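Home | Stories | Things to Make | Ask a Question | Grown-ups

Why Does Fruit Come in So Many Shapes?

Have you ever stood in front of the fruit at the greengrocer's while a grown-up tried to decide between this bunch and that bunch, and looked properly at all the colours? It is a lovely way to spend five minutes. There are green ones and purple ones and fuzzy ones, and one or two that look as though they fell off a Christmas tree. They are all called fruit, though, so what have they got in common?

Let's start at the very beginning, with a flower. A fruit grows from a part of a flower. Once the petals have done their job of bringing in the bees, they usually drop off, and the middle part of the flower starts to swell. It swells and swells, all through the warm months if it is an apple, and inside it the seeds are growing too. So a fruit is a sort of parcel, and the seeds are what is wrapped up in it.

Now, a tree can't walk. (Wouldn't it be strange if it could!) If all its seeds dropped straight down they would have to grow up squashed together in the shade of their own parent, which is no fun for a young tree. So many plants make their parcels sweet and bright. A bird or a monkey or a hungry fox spots one, eats it, wanders off and leaves the seeds somewhere else, with a dollop of something to help them grow. Yes, we do mean poo.
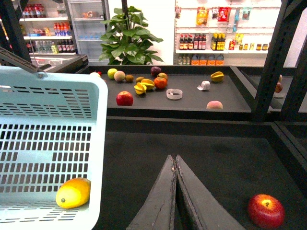 A lemon in the blue basket, with apples, kiwis, star fruit and plenty more to sort.

You can sort fruit in all sorts of ways, and a basket is a very good thing to sort with. Try putting all the citrus fruits together first. Lemons and limes are cousins, and so are oranges and grapefruits. They have a thick skin with tiny pockets of oil in it, and if you scratch the skin with your fingernail and have a good sniff, you'll know all about it.

Next, look for the stone fruits. Peaches, nectarines and plums each keep one seed in the middle, shut up in a hard case that we call a stone. A peach and a nectarine are very close relations indeed — the biggest difference you'll notice is that a peach has a furry skin and a nectarine has a smooth one. Kiwis are fuzzy too, but please don't be fooled into putting them with the peaches. Cut a kiwi in half and you'll find lots of little black seeds set in a ring, and no stone at all.

Star fruit are the show-offs. From the outside they are long and yellow with ridges running down them, and you might wonder where the star has got to. Ask a grown-up to slice one across the middle and there it is, usually with five points. Apples have a secret star as well! Most people cut an apple from top to bottom and never see it, so ask for yours to be cut sideways this time and look at the shape around the pips.

And then there is the persimmon, which is orange and looks a bit like a tomato wearing a leafy green hat. The hat has a proper name, the calyx, and it was there when the persimmon was still a flower. Some kinds of persimmon make your mouth feel terribly dry and furry if you eat them too soon, so wait until they are ready.

Something to try at home: choose 2 fruits that look alike and 2 that look quite different, wash them, and ask a grown-up to cut all 4 in half. Draw what you find inside, and count the seeds if there aren't too many. Then you can eat your homework.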